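**Tinora** is a single-player virtual reality puzzle game developed and published by Kasten. The player restores a flooded textile works by handling cloth, rope and machine parts with tracked controllers. It was directed by Lovisa Amundsen and runs on the Favis physics engine.

## Gameplay

The game is played from a first-person view, seated or standing. Each hand is simulated as a separate body with its own mass and grip strength, so a heavy object lags behind the controller and may slip if held by one end. There is no inventory. Objects are carried by hand or placed on a trolley, which must be pushed between rooms.

The works has 49 rooms in 3 wings. A wing may be completed in any order, but the final room of each stays locked until its drive shaft is turning. Movement is by smooth walking or by teleport – the latter is disabled while the trolley is held.

## Cloth simulation

Favis treats fabric as a grid of linked points. Grid density rises near the hands and falls elsewhere, which keeps the frame rate steady but can make distant folds look coarse. Sheen is calculated separately from shape, using the angle between the light source and the weave. 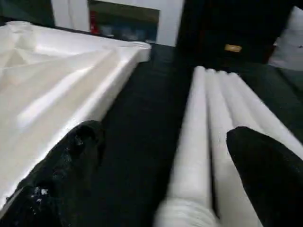
*White fabric with a satin-like sheen, lying in folds on a dark surface.*

Collision between two layers of cloth is approximate. In the release version, sheets folded more than twice could pass through one another. A November update added a thickness value to each layer and reduced the fault, at some cost to loading times.

## Rigid objects

Rollers, spindles and pipes use simple collision shapes. A cylinder is stored as a radius and a length, and its friction is set by material.
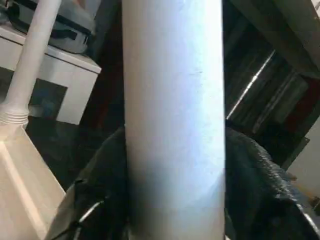 Grip is tested at each fingertip. At least two contacts on opposing sides are needed before an object can be lifted, and the hold is released when the angle between them becomes too shallow.

## Development

Amundsen began the project as a cloth test under the working title *Venov*. The name was later given to the river beside the works. Hand tracking without controllers was planned but dropped before release.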